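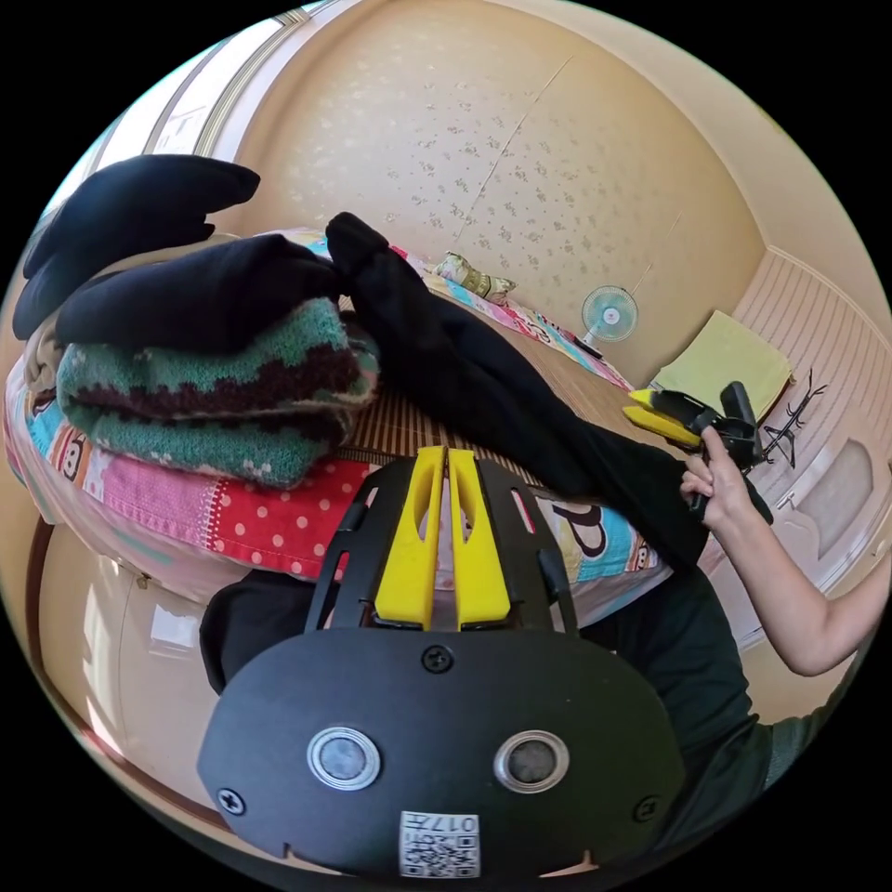 Halima Briggs told me to start with the black trousers, and to stop calling them "the easy ones". Nothing that long is easy, she wrote on my draft, and if you tell a room full of people it is, they'll go home and feel stupid next to their own beds.

Speaker notes, Grivdale Library evening series
By Uchenna Ekpo
10th June

Home | Talks | Notes | Mending Table | Contact

Wait for the kettle crowd to sit down. They take longer than you think.

So. Folding on the bed. I've given this talk to people who own a proper folding table and they look at me with pity. Fine. The rest of us have a bed, and it's the largest flat thing in the house, and it's never flat.

Ask who folds on the bed. (Everyone.) Ask who has gone to sleep beside the pile. (Pause. Let them look at their shoes.)

First point is the surface. A quilt is a terrible thing to fold on. It's soft and it gives, so you press a crease in and the quilt quietly takes it back. A sleeping mat is much better, the woven kind with the thin slats. I grew up with one and spent years thinking it was only for hot nights. The slats run dead straight when the mat's lying flat, so you can line up a trouser seam against them. If the mat has gone wavy, line up with the border and hope for the best.

Hold up the Mendik folding board here. Say I paid 21 dollars for it. Say where it lives now (under the couch).

Second point, dark clothes. Black on black, you can't see the seam, you can't tell the front from the back, and the lint is the only thing with any contrast. Do them in daylight or lay them on something with a pattern. My aunt had a quilt with so many colours in it that you could find a navy sock from the doorway.

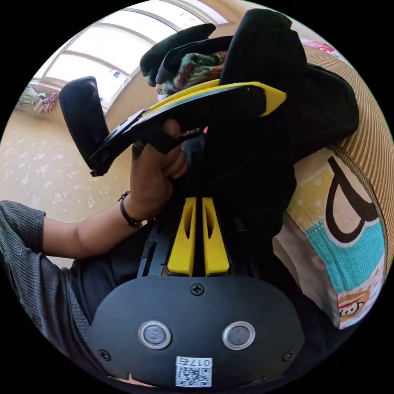

Then lengthwise first. Always lengthwise first with anything long. Take it by the waist in one hand and both cuffs in the other, let the middle hang, give it one shake. One. People shake trousers as though they owe them money and then they have to start again from the waist.

Lay it down, smooth from the waist to the hem, fold in half, then in half again or in thirds, depending on your drawer. I'm a thirds person. Thirds people and halves people shouldn't share a dresser, and I say this after 5 years of marriage.

Slide with the drawer. Don't explain the drawer.

Third point, where the stack goes. Put finished things at one side of the bed and leave them there. Work on the other side. I used to build the stack in the middle, which meant reaching over it for every sleeve, and by November I'd knocked it down so often that I was refolding more than I was folding. Pick a side near the cupboard if you've got the choice.

If there's time, do the bit about the Zuvel drawer dividers. If there isn't, skip to questions. There's never time.

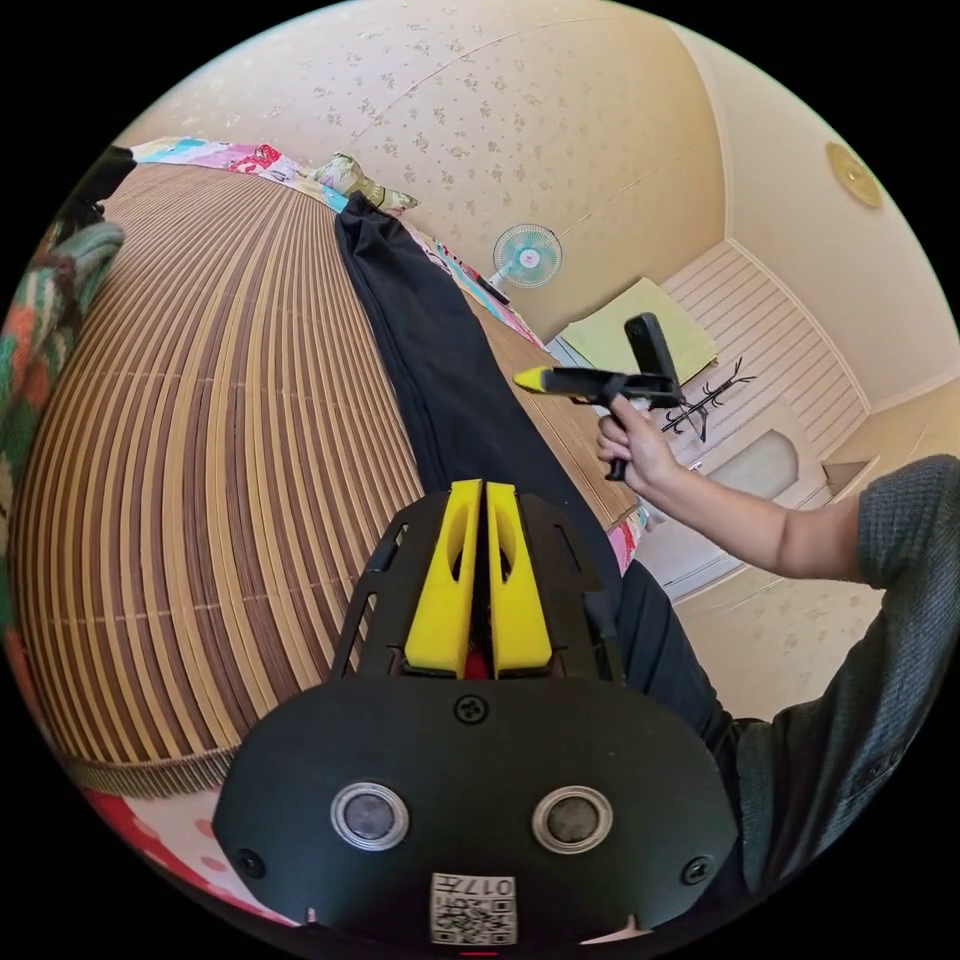

Felicidad Espiritu wants it on record that thirds are a waste of effort and that rolling beats both. She rolled everything for a month's trip, she says, and had room left over for a kettle. I've put her in the second row where I can see her.

Answer for Felicidad: rolling is lovely for a suitcase. In a drawer you end up with a row of identical black sausages and you unroll four of them to find the pair with pockets.

Likely questions: fitted sheets (no), ironing (also no), whether kids can learn this (yes, but they'll want paying).

Finish on the handout. There are 200 printed, so please take two.

Recent talks
— Buttons: a defence of the jar
— What to do with one glove
— Tamunoemi Ezeani on drying indoors
— Airing a mattress without an argument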